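스테스드턴(Stesedton) 캠퍼스 다회용 용기 대여 제도의 이용 실태와 반납 지연 요인

환경정책 현장연구 과목 학기말 과제 보고서

요약

본 보고서는 스테스드턴 캠퍼스에서 시행 중인 다회용 식품 용기 대여 제도 '케드니스(Kedness)'의 운영 기록과 이용자 응답을 바탕으로, 용기 반납이 늦어지는 원인을 살펴본 것이다. 조사 대상은 캠퍼스 내 식당 5곳이며, 조사 기간 중 접수된 대여 기록 1,591건을 분석하였다. 분석 결과 반납 지연은 이용자의 무관심보다 반납함의 위치, 세척 의무에 대한 오해, 보증금 환급 절차의 불투명성과 관련이 깊은 것으로 나타났다. 특히 이바노프(Ivanov) 학생관 식당에서 대여한 용기의 지연 비율이 다른 식당에 비해 높았으며, 이는 건물의 동선과 야간 출입 제한에서 비롯된 것으로 보인다. 보고서 말미에 운영 개선안과 후속 조사에서 보완할 점을 정리하였다.

1. 연구의 배경

캠퍼스 식당의 포장 판매는 수업 사이의 짧은 점심시간을 이용하는 학생에게 중요한 선택지이다. 강의동과 식당이 떨어져 있는 스테스드턴 캠퍼스에서는 식당 좌석에서 식사를 마치고 다음 강의실로 이동하기가 빠듯한 경우가 많다. 이에 따라 포장 주문이 꾸준히 늘었고, 점심시간이 지난 강의동 휴게실의 쓰레기통은 일회용 용기로 가득 차는 일이 잦았다.

음식물이 묻은 일회용 용기는 분리배출이 되더라도 재활용되기 어렵다. 기름기가 남은 용기는 선별 과정에서 걸러지고, 뚜껑과 본체의 재질이 서로 다른 제품은 분리하지 않은 채 버려지는 일이 많다. 휴게실에 분리배출 안내문이 붙어 있으나 용기를 헹굴 수 있는 개수대가 없는 층이 적지 않아, 안내문의 내용을 따르고자 하여도 따를 수 없는 여건이다.

케드니스는 이러한 문제를 줄이기 위하여 도입된 용기 대여 제도이다. 이용자는 음식을 주문할 때 보증금을 내고 다회용 용기를 선택하며, 용기를 반납하면 보증금을 돌려받는다. 대여와 반납은 '스토로(Storo)'라는 전산 시스템에 기록된다. 제도 자체는 비교적 단순하지만, 시행 이후 반납이 늦어지는 용기가 누적되면서 점심시간에 빌려줄 용기가 부족해지는 문제가 제기되었다. 용기가 떨어진 식당에서는 다시 일회용 용기를 내줄 수밖에 없으므로, 반납 지연은 제도의 취지를 직접적으로 훼손한다.

2. 연구 목적 및 범위

본 과제의 목적은 다음과 같다. 첫째, 대여 기록을 통하여 반납 지연이 어느 식당에서, 어느 시간대에 주로 발생하는지를 확인한다. 둘째, 이용자 면담과 서면 응답을 통하여 지연의 이유를 파악한다. 셋째, 운영 부서가 별도의 대규모 예산 없이 시행할 수 있는 개선 방안을 제안한다.

용기의 재질별 환경 부하를 비교하는 전과정평가는 본 과제의 범위에 포함하지 않았다. 다회용 용기가 일회용 용기보다 환경에 유리해지려면 일정 횟수 이상 재사용되어야 한다는 점은 수업에서 다룬 바 있으나, 그 횟수는 세척 방식과 운반 거리에 따라 크게 달라진다. 캠퍼스 세척장의 용수 및 전력 사용량 자료를 확보하지 못하였으므로, 이에 관한 수치를 제시하는 것은 적절하지 않다고 판단하였다.

3. 조사 방법

조사는 약 3개월에 걸쳐 진행되었다. 우선 운영 부서로부터 개인 식별 정보가 삭제된 스토로 대여 기록을 제공받았다. 기록에는 대여 식당, 대여 시각, 반납 위치, 반납 시각이 포함되어 있으며, 이용자의 학과나 학년은 포함되어 있지 않다. 제공받은 기록 가운데 시험 운영 중에 생성된 항목과 대여 직후 취소된 항목을 제외하고 남은 1,591건을 분석 대상으로 삼았다.

반납 지연의 기준은 운영 부서의 이용 약관을 따랐다. 약관은 대여한 다음 날 식당 마감 전까지 용기를 반납하도록 규정하고 있다. 다만 휴일을 앞두고 대여한 경우에는 다음 영업일까지를 정상 반납으로 본다. 분석 초기에 이 예외 규정을 반영하지 않아 지연 건수가 실제보다 많이 집계된 일이 있었고, 중간 발표 이후 전체 기록을 다시 분류하였다. 중간 발표 자료의 수치와 본 보고서의 수치가 일치하지 않는 것은 이 때문이다.

이용자 의견은 두 가지 방식으로 수집하였다. 점심시간에 각 식당의 반납대 근처에서 짧은 면담을 실시하였고, 면담에 응할 시간이 없는 이용자에게는 서면 질문지를 배부하였다. 질문지는 제도를 알게 된 경로, 용기를 빌린 이유, 반납이 늦어진 경험과 그 이유, 개선을 바라는 사항을 자유롭게 적도록 구성하였다. 선택형 문항을 두지 않은 것은 조사자가 미리 생각하지 못한 이유를 확인하기 위함이었으나, 그 결과 응답의 분류에 예상보다 많은 시간이 소요되었다.

식당 직원의 의견도 청취하였다. 직원 면담은 영업 준비 시간을 피하여 오후에 실시하였으며, 답변 내용은 식당별로 구분하지 않고 종합하였다. 직원 수가 적은 식당의 경우 답변자가 쉽게 특정될 수 있기 때문이다.

4. 대여 제도의 운영 현황

4.1 대여 절차

이용자는 주문대에서 다회용 용기를 요청하고 학생증을 단말기에 인식시킨다. 용기 바닥의 식별표가 함께 등록되면 보증금이 결제되고 음식이 담긴다. 절차에 걸리는 시간은 길지 않으나, 줄이 길 때에는 직원이 다회용 용기를 먼저 권하지 않는 경향이 있었다. 직원 면담에서도 혼잡한 시간에는 제도를 설명할 여유가 없다는 답변이 반복되었다. 제도를 이미 아는 이용자만 계속 이용하고 신규 이용자는 좀처럼 늘지 않는 현상은 이와 관련이 있는 것으로 추정된다.

4.2 용기의 종류와 관리

포장용 식품 용기를 선정할 때에는 밀폐력, 적재의 편의성, 세척 후 건조 속도 등을 함께 고려하여야 한다. 국물이 있는 음식에는 잠금 장치가 있는 뚜껑이 요구되지만, 잠금 부분의 틈에는 음식물이 끼기 쉽다. 반면 단순히 눌러 닫는 뚜껑은 세척이 간편한 대신 운반 중 열릴 우려가 있다. 반투명 플라스틱 용기는 내용물을 대략 확인할 수 있고 가벼워 널리 쓰이며, 양념이 강한 음식을 오래 담아 두면 착색이 생긴다는 단점이 있다.

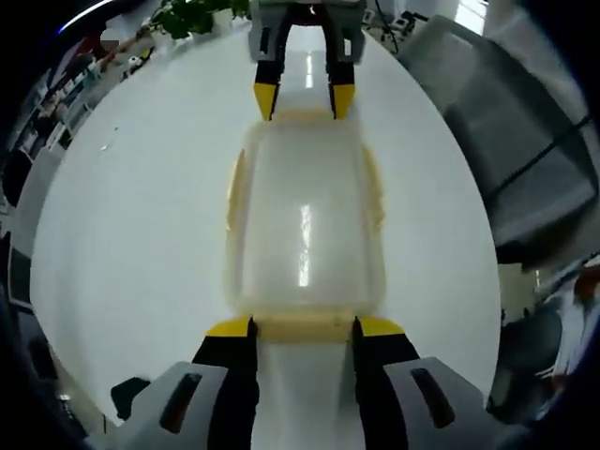
뚜껑에 김치 국물이 밴 용기를 받은 뒤로는 한동안 일회용만 달라고 하였다는 응답이 있었다. 같은 응답자는 씻은 용기라는 점을 의심하지는 않지만 색이 남아 있으면 손이 가지 않는다고 덧붙였다.

위생에 대한 인식은 실제 세척 상태와 별개로 이용 의사에 영향을 미친다. 세척장에서는 고온 세척과 건조를 거친 뒤 직원이 육안으로 검사하고 있으나, 착색은 폐기 사유로 명시되어 있지 않아 검사자에 따라 판단이 달랐다. 어떤 직원은 착색이 심한 용기를 따로 빼 두었고, 어떤 직원은 기능에 문제가 없으면 그대로 내보냈다. 착색의 정도를 비교할 수 있는 기준 견본이 마련되어 있지 않다는 점은 개선이 필요한 부분이다.

4.3 반납과 보증금 환급

용기는 대여한 식당이 아니더라도 제도에 참여하는 식당이면 어디에서나 반납할 수 있다. 반납함에 용기를 넣기 전 식별표를 인식시키면 보증금 환급이 신청된다. 환급은 즉시 이루어지지 않으며, 세척장에서 용기의 파손 여부를 확인한 뒤 처리된다. 스토로 화면에는 이 기간 동안 '확인 중'이라는 문구가 표시되는데, 이를 반납이 완료되지 않은 상태로 오해한 이용자가 다수 있었다. 반납을 마치고도 식당에 찾아와 재확인을 요청하는 사례가 있어 직원의 업무 부담으로 이어지고 있었다.

5. 분석 결과

5.1 식당별 차이

반납 지연은 참여 식당 전체에서 확인되었으나 그 정도에는 차이가 있었다. 지연 비율이 가장 높은 곳은 이바노프 학생관 식당이었고, 가장 낮은 곳은 도서관 아래층의 간이식당이었다. 두 식당은 판매하는 음식의 종류와 가격대가 비슷하므로, 차이의 원인은 주로 입지에서 찾아야 할 것이다.

도서관 간이식당의 반납함은 출입구 안쪽에 있어 도서관을 드나드는 학생이 자연스럽게 지나치게 된다. 이에 비하여 이바노프 학생관의 반납함은 식당 내부 퇴식구 옆에 있다. 포장 이용자는 식당 안으로 들어갈 일이 없고, 저녁 이후에는 식당 문이 잠겨 반납함에 접근할 수도 없다. 건물 자체는 밤늦게까지 열려 있어 동아리 활동을 마친 학생이 용기를 들고 찾아왔다가 되돌아가는 경우가 있다는 점이 면담에서 확인되었다.

5.2 시간대별 차이

점심에 대여한 용기보다 저녁에 대여한 용기의 반납이 더 늦었다. 저녁 포장 이용자는 음식을 기숙사나 자취방으로 가져가는 경우가 많다. 한 번 주거 공간으로 들어간 용기는 다음 날 가방에 다시 넣어야 하는데, 첫 수업이 없는 날에는 이 과정이 하루 더 미루어진다. 시험 기간에는 대여가 늘어나는 반면 반납은 더 늦어지는 경향이 나타났다.

비가 오는 날에도 반납이 줄어드는 것으로 보인다는 직원의 의견이 있었으나, 조사 기간 중 강우일이 고르게 분포하지 않아 이를 자료로 뒷받침하지는 못하였다.

5.3 이용자가 밝힌 지연 사유

자유 응답을 분류한 결과, 반납 지연의 사유는 크게 3가지로 나누어졌다.

가장 많이 언급된 것은 반납 장소에 관한 불편이었다. 수업이 있는 건물에서 반납함까지의 거리가 멀다는 의견, 식당 운영 시간이 끝나면 반납할 수 없다는 의견이 여기에 해당한다. 식당을 경유하지 않고 하교하는 통학생의 응답에서 이러한 내용이 특히 자주 나타났다.

다음으로 세척 의무에 대한 오해가 있었다. 약관상 이용자는 남은 음식물을 비우기만 하면 되고 용기를 씻을 필요는 없다. 그러나 적지 않은 응답자가 깨끗이 씻어서 돌려주어야 한다고 생각하고 있었으며, 씻을 곳을 찾지 못해 용기를 집으로 가져갔다고 답하였다. 반납함에 부착된 안내문을 확인한 결과 '깨끗한 상태로 반납해 주시기 바랍니다'라는 문구가 사용되고 있었다. 약관과 안내문의 표현이 일치하지 않는 것이 오해의 한 원인으로 판단된다.

마지막은 보증금과 관련된 사유이다. 환급이 늦어진 경험이 있는 이용자는 용기를 서둘러 반납할 이유를 느끼지 못한다고 답하였다. 보증금을 이미 지불한 사용료처럼 여기는 응답도 있었다. 보증금이 반납을 유도하는 수단으로 기능하려면 반납과 환급이 시간상 가까워야 하는데, 현재의 절차는 그렇지 못하다.

5.4 식당 직원의 의견

직원들은 제도의 취지에는 대체로 공감하였으나 업무 배분에 대한 어려움을 호소하였다. 반납함이 가득 차면 용기를 세척장으로 보내야 하지만, 수거 시각이 정해져 있어 그때까지는 주방 한쪽에 쌓아 둘 수밖에 없다. 음식물이 남은 채 반납된 용기는 여름철에 냄새의 원인이 된다. 좁은 주방에서 사용한 용기와 새 용기를 구분하여 보관하는 일도 부담으로 지적되었다.

또한 뚜껑과 본체의 수가 맞지 않는 문제가 있었다. 식별표는 본체에만 부착되어 있으므로 뚜껑 없이 반납하여도 정상 반납으로 처리된다. 그 결과 본체는 충분하지만 뚜껑이 부족하여 대여가 중단되는 날이 발생하였다. 이는 대여 기록만으로는 드러나지 않는 문제로, 직원 면담을 통하여 처음 확인한 사항이다. 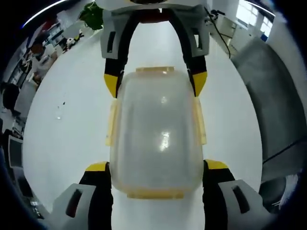 그림 2. 테두리에 옅은 노란빛 잠금 날개가 달린 반투명 플라스틱 식품 용기

잠금 날개가 있는 뚜껑을 도입할 경우에는 날개의 파손 여부도 점검 항목에 포함하여야 한다. 날개 하나가 부러진 뚜껑을 계속 사용할지 폐기할지에 관한 규정이 없으면, 앞서 살펴본 착색의 경우와 마찬가지로 직원 개인의 판단에 의존하게 된다. 예비 뚜껑을 본체보다 넉넉하게 구매하는 방안은 초기 비용이 들지만 대여 중단을 줄이는 데에는 효과가 있을 것으로 예상된다.

6. 개선 제안

6.1 반납함의 재배치

이바노프 학생관의 반납함을 식당 내부에서 건물 현관 쪽으로 옮길 것을 제안한다. 현관은 야간에도 개방되며, 동아리실과 열람실로 향하는 동선이 모두 이곳을 지난다. 냄새와 해충 문제를 예방하기 위하여 밀폐형 반납함을 사용하고, 저녁 수거를 추가하는 것이 바람직하다. 수거 인력의 확보가 어려운 경우에는 우선 시험 기간에 한하여 시행하고 그 결과를 검토할 수 있다.

통학생의 편의를 위하여 정문 버스 정류장 부근에 반납함을 설치하는 방안도 검토하였다. 다만 외부에 설치된 반납함은 일반 쓰레기가 투입될 가능성이 있고, 캠퍼스 경계 밖의 시설물에 대해서는 별도의 허가가 필요하다. 따라서 이 방안은 장기 과제로 남긴다.

6.2 안내 문구의 정비

반납함 안내문을 약관에 맞추어 '남은 음식물만 비우고 넣어 주십시오. 씻지 않으셔도 됩니다'로 수정할 것을 제안한다. 문구의 수정과 재출력에는 큰 비용이 들지 않으며, 세척 의무에 대한 오해를 줄이는 데 즉각적인 효과를 기대할 수 있다. 안내문 옆에는 음식물을 버릴 수 있는 통을 함께 두어야 한다. 현재는 음식물 수거통이 퇴식구에만 있어, 반납함만 현관으로 이전하면 음식물이 든 용기가 그대로 투입될 우려가 있다.

외국인 학생을 위한 영문 안내도 필요하다. 면담 중 제도의 존재는 알고 있으나 보증금의 의미를 이해하지 못하여 이용하지 않았다는 답변이 있었다.

6.3 환급 절차의 개선

파손 확인 이전에 보증금을 먼저 환급하고, 파손이 확인된 경우에 한하여 사후에 비용을 청구하는 방식을 제안한다. 운영 부서에 문의한 결과 파손으로 환급이 거절된 사례는 드물다고 하였다. 드문 사례를 걸러내기 위하여 전체 이용자의 환급을 지연시키는 현재의 방식은 효율적이라고 보기 어렵다. 전산 시스템의 변경이 당장 어렵다면 스토로 화면의 '확인 중'을 '반납 완료, 환급 대기'로 바꾸는 것만으로도 문의를 줄일 수 있을 것이다.

6.4 용기 검사 기준의 마련

착색, 긁힘, 뚜껑의 변형에 대한 기준 견본을 제작하여 세척장에 비치할 것을 제안한다. 폐기 대상이 된 용기는 교내 실험실의 소모품 보관용으로 전환하거나 제조사의 회수 절차를 이용하도록 한다. 식품용으로 다시 쓰이는 일이 없도록 폐기 결정과 동시에 식별표를 제거하여야 한다.

7. 연구의 한계

본 조사에는 몇 가지 한계가 있다. 면담은 반납대 근처에서 이루어졌으므로 이미 용기를 반납하러 온 이용자의 의견이 많이 반영되었다. 용기를 장기간 반납하지 않은 이용자의 의견은 서면 응답에서 일부 확인하였을 뿐이다. 익명 처리된 기록으로는 같은 사람이 반복하여 지연하는지 여부를 알 수 없다는 점도 분석을 제약하였다.

자유 응답의 분류는 조원들이 나누어 실시한 뒤 서로 교차하여 확인하였다. 장소에 관한 불편과 운영 시간에 관한 불편을 별도의 항목으로 볼 것인지에 대하여 의견이 갈렸으며, 최종적으로 하나로 합쳤다. 분류 기준을 달리하면 사유별 비중이 달라질 수 있다.

방학 기간의 이용 양상은 조사하지 못하였다. 방학 중에는 일부 식당이 문을 닫아 반납 장소가 줄어들기 때문에, 6월 이후의 자료를 확보하면 반납함의 접근성이 지연에 미치는 영향을 보다 분명하게 확인할 수 있을 것으로 본다.

8. 후속 과제

다음 학기에 이 주제를 이어받는 조를 위하여 필요한 사항을 기록한다. 대여 기록의 제공은 운영 부서의 승인이 필요하며, 신청서에 자료의 보관 기간과 폐기 방법을 명시하여야 한다. 승인까지 시일이 걸리므로 학기 초에 신청하는 것이 좋다. 식당 직원 면담은 사전에 매장 책임자의 동의를 받아야 하고, 개강 첫 주와 시험 기간은 피하도록 한다.

뚜껑의 분실 규모는 이번 조사에서 다루지 못하였다. 세척장에서 본체와 뚜껑의 입고량을 각각 기록하도록 협조를 구하면 파악이 가능할 것으로 보인다. 기록 양식의 초안은 과목 공용 폴더에 저장해 두었으며, 세척장의 의견을 반영한 수정본은 아직 작성되지 않았다.

부록. 서면 질문지 문항

가. 케드니스 제도를 어떻게 알게 되셨습니까.
나. 다회용 용기를 선택하였거나 선택하지 않은 이유를 적어 주십시오.
다. 용기의 반납이 늦어진 적이 있다면 그 사정을 적어 주십시오.
라. 반납함의 위치와 이용 시간에 대한 의견을 적어 주십시오.
마. 그 밖에 운영 부서에 전달하고 싶은 내용을 적어 주십시오.

질문지에는 이름과 학번을 적지 않도록 안내하였으며, 회수한 원본은 성적 확정 후 파기한다.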